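Valdir Lopes has sold parcels and packing by post from Virnier for most of his working life, and he still answers the phone himself. "People ring to ask where their order is," he says. "I tell them. It takes two minutes."

He started with 600 customers inherited from Coutinho, the shop that closed in August. The list now stands at 1,337.

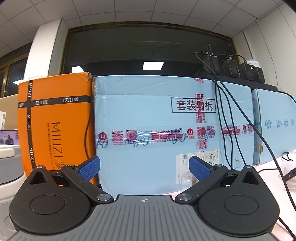
Postage is his main worry. "It went up again and I held my prices," he says. "I can't do that next year." He has looked at moving to Zumutside, where rents are lower, but his brother-in-law, Jeferson Guimarães, does the books and is against it. 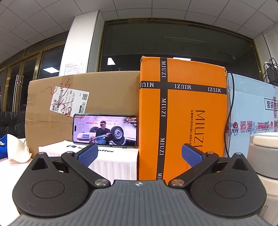

Blue textured pads, open, with a gap between them.

Lopes plans to decide after the summer. "I'd miss the bus stop," he says.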